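I was halfway through unpacking when I realised I'd been talking to the kitchen drawer. Out loud, about string. So I may as well write it down, because I have been having the same argument with myself for years and I've finally picked a side: children's toys should be shared out by the street, like library books, and every town big enough to have a chip shop should have a toy library.

I don't mean a charity shop with a toy shelf. I love those too, and I've carried home more jigsaws from them than I care to admit. I mean a proper lending place, where you walk in with a marble run and walk out with a wooden farm, and three weeks later you do it all again. We have one in Skanness. It opens from ten until noon in the hall behind the old chapel, it costs 2 pounds a visit, and it is the best thing in the town, and I say that as somebody who is very fond of the lido.

## What we were doing before

Before we found it, our house was filling up like a rock pool. Birthdays, Christmas, the well-meant bag from a neighbour having a clear-out. My daughter had more toys at four than I'd had by the time I left home, and what did she play with? A colander, a torch and one green dinosaur. Everything else sat in tubs, and the tubs sat on other tubs, and every evening I'd move them about a bit and call it tidying.

I used to think this was a problem with her, or with me. Then I started to notice how she played at other people's houses. Drop her in a strange living room with a box of somebody else's animals and she'd be gone for an hour, flat on her stomach, muttering. The animals were no better than ours! They were new to her, and there weren't too many of them, and someone else was going to have them back at the end. I think all of that mattered.

## The joy of giving it back

People who haven't tried it always ask the same thing. Don't they cry when it has to go back?

Well, sometimes. Mine cried over a garage with a working lift, and I nearly joined in, it was a lovely garage. But the crying was over before we reached the bus stop, and she'd already picked out a set of scales and some tiny weights. We had grand plans for those scales. We weighed everything in the house, including a slice of toast before and after butter.

What surprised me is how much harder she plays when she knows there's an end to it. The garage got three solid weeks. Cars queued for it, a bear was made manager, a complicated system of parking tickets came in and then had to be abolished after protests. The garage we'd been given for her birthday the year before (no lift, but perfectly sound) had had an afternoon.

And the giving back teaches something I don't know how to teach any other way. You count the pieces. You wipe the sticky bit. You go and look under the sofa for the last cow, and you find her, and you put her in with the rest so that some child you've never met gets a whole farm. I can lecture about thinking of other people until I'm hoarse and it won't do a quarter of what that cow does.

## Plain things last

Now, my other great enthusiasm. After a few years of borrowing you get a very good feel for which toys are any use, and the plainest ones win by miles. The thing with the sixteen sounds and the flashing nose goes out once, to great excitement, and comes home early. The blocks are never on the shelf, because somebody always has them.

I'm evangelical about blocks. A block doesn't tell you what it is. It's a brick, then a loaf, then a phone, then a bed for a smaller block. A two-year-old will post it through a gap and a nine-year-old will build a bridge with it and test the bridge with a tin of beans, and neither of them needs it explained. You can lose one and the set still works. Try losing one piece of a board game.

Colour helps, I think, but you need very little of it. A couple of reds, a couple of greens, and already there are teams, or traffic lights, or a Christmas shop. 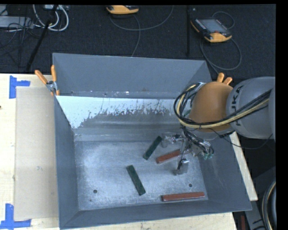
## Somebody has to fund the hall

Here is where I get cross, cheerfully. Everybody likes the idea of a toy library, and hardly any money goes towards one. Ours runs on visit fees, a cake stall and a small grant that has to be begged for afresh every spring. The toys themselves are the easy bit, people practically throw them at you. What costs money is the roof over them, the heating, the shelves, and the hours somebody spends on checking, mending and putting things back in the right bag.

Over in Arkness they had one for 6 years and then lost the room. The stock went into a garage, then a smaller garage, and now there isn't a toy library in Arkness. There are still children there, and I'd guess a fair number of overflowing tubs.

I don't think it would take much. Book libraries already have the building, the cards, the overdue reminders and the people who know how to lend things kindly. Give them one wall! Put the toys along it in see-through bags and let them go out on the same card as the picture books. I have put this to our council in writing and had a very polite letter in return, which I have kept, and I shall be writing again.

I know the objections. Germs: yes, and door handles, and supermarket trolleys, and the entire inside of a school. Things get washed. Breakages: yes, things break, and then they get mended or they don't, just as they do at home. Our place has 62 families signed up and the box of repairs fits under a trestle table. Missing pieces: see above, under cow.

The one I take seriously is that children need things of their own. I agree with all my heart. The green dinosaur is hers, and will be until one of them falls apart. She has a shelf that nobody is allowed to touch, with the dinosaur on it, and a shell, and a doll's boot with no doll. But owning a few things and owning a hundred and forty aren't the same, and I'm convinced the few are better loved when they aren't buried.

## If you haven't got one near you

Start smaller than you think. Ours began as 4 households on one road swapping a bag each month, with a list taped inside a cupboard door. There was no hall and there were no fees, and the only rule was that batteries had to be in it and working. It was scrappy and it was brilliant, and for the first time in ages I looked forward to wet weather.

Swap the big stuff first, the play kitchens and the ride-on things, which take up half a room and get dull fastest. Write the number of pieces on the bag in thick pen. Don't be precious about what comes back with a scratch. And when a child on the other side of the road waves at you from the window with your own daughter's old xylophone, wave back, and be very glad it's over there.

We're due in again before lunch tomorrow. The scales are wrapped up by the front door, all the weights are in, and I've been told in no uncertain terms that we're after the marble run.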